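The Second Gripper

The Grunness Institute required that each gripper be tried outside the laboratory before approval.

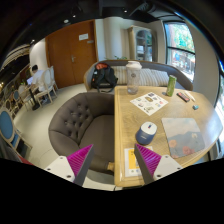 Melur Kwok recorded trial 162 and waited. The Flekow unit had performed adequately all morning. The Farkas unit, which cost nearly 740 dollars more, had not yet been scored.

“The form asks which is preferred,” said Afiq Entili.

“The form allows one word.”

He considered the matter – he had held both since breakfast – and flexed his sore thumb.

“Flekow,” he said. She entered it, and signed on his behalf.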